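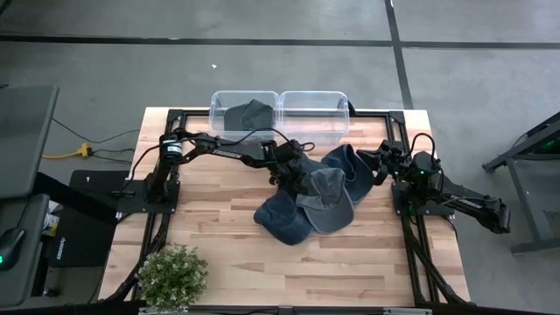

Tremwood two-arm cell: equipment plan and data card

Status: working draft, revised in July
Covers: hardware list, spending order, bench data recorded so far
Does not cover: staff time, rent, network

Purpose of this file

This file holds the equipment plan for the Tremwood tabletop cell and a short card for the data recorded on it. The two are kept together so that a purchase can be checked against the task that needs it. If a line item does not trace back to a task below, it should not be in the plan.

Prices are kept in the purchasing sheet. Only the amounts that affect a decision are repeated in this file, in US dollars, before tax and freight.

Reference task

The reference task is sorting baseball caps. Caps start in a loose pile in the middle of the table and are placed in two clear plastic bins at the back. Caps were chosen because they are cheap, soft in the crown and stiff in the brim, and overlap in ways that make grasp selection hard. A cell that handles caps will handle most of the light soft goods on the Kelen request list.

Both arms work from the same pile. Either arm may pick first. Handovers between arms are allowed but not required.

Current hardware

Table: wooden butcher-block top. Keep.
Frame: black aluminum extrusion, bolted around the tabletop. Keep. Carries both arm bases, so any change to the frame means recalibration.
Arms: two, one per side, each on a square base. Keep through the end of the plan.
Grippers: two-finger, one per arm. Fingers are wear parts, see below.
Bins: clear plastic, two in use. Replace as needed.
Cabling: loops along the arms, with the floor runs going toward the desk. To be reworked, see item 2.
Floor: concrete, gridded with black tape. Retape when worn.

Spending plan

Item 1. Spare gripper fingers. Four sets, ordered from Prandetti. Lead time is 9 weeks, so this goes first regardless of cost. At current use one set per arm should last a quarter. The supplier will not hold stock without a deposit.

Item 2. Cable management. Budget line is 204. Covers sleeves, clips for the extrusion slots, and low-profile floor covers for the run between the desk and the table. The covers must be rated for foot traffic. Do not fasten the arm cables tight to the links; leave slack for full wrist rotation at both ends of the reach.

Item 3. Second control workstation. Budget line is 855, for a refurbished unit. The present machine records and controls at the same time, and recording drops frames when both arms are moving. An upgrade to the existing machine was priced and came out close enough that a second unit was preferred - it also serves as a fallback.

Item 4. Lighting. On hold. Clear bins give trouble under overhead light, and the perception group would like diffuse panels. A cheaper test with opaque bins should be run first. If opaque bins fix the problem, drop this item.

Item 5. Third arm. Rejected for this cycle. The table has no free side that keeps clear of the operator, and the frame would need to be widened. Revisit only if Kelen commits to the larger bench.

Order of purchase: 1, 3, 2. Item 4 is decided after the bin test. Items 2 and 3 can go on one purchase order if Majali quotes both.

Supplier notes

Prandetti: fingers, wrist fasteners, calibration plates. Quotes are good for a month. Ask for the part revision in writing; the last two revisions do not share a hole pattern.
Majali: computers, cable, extrusion. Will cut extrusion to length at no charge, but cut parts cannot be returned.

Running costs

Plan for fingers, tape, bins and caps. Caps lose stiffness in the brim after repeated grasping and should be rotated out before they go limp, or the grasp success numbers drift for reasons unrelated to the policy. Buy used caps in mixed lots; variety in fabric and shade is wanted. Shades of blue and gray are common in the lots and make separation harder, so do not filter them out.

Space requirements

The forearms can extend past the side edges of the table. Measure clearance from the arm at full reach, and add a walking lane on both sides. Plans that use the table footprint alone will come out too small. Leave room for the camera view from the front, and keep stands and boxes outside the taped working area.

Data card

Task: cap sorting, as above
Episodes: 204 accepted
Control: teleoperated, both arms
Start state: random pile, set by hand
End state: no caps left in the pile area
Recorded: joint positions, gripper state, head-view video
Not recorded: force, audio
Split: by session, so that one pile layout does not appear in both train and test

Known limits

All episodes come from a single table in one room. The bins do not move between episodes. Objects unrelated to the task may appear on the tabletop and are not labeled. Results should not be used to size a cell for heavier goods, or to argue for a gripper with more than two fingers; neither was tested.

Changes to this plan

Edit the item, add a line to the change log, and update the purchasing sheet in the same commit. Requests over the item 3 amount need a written quote attached. Requests with no task listed are returned.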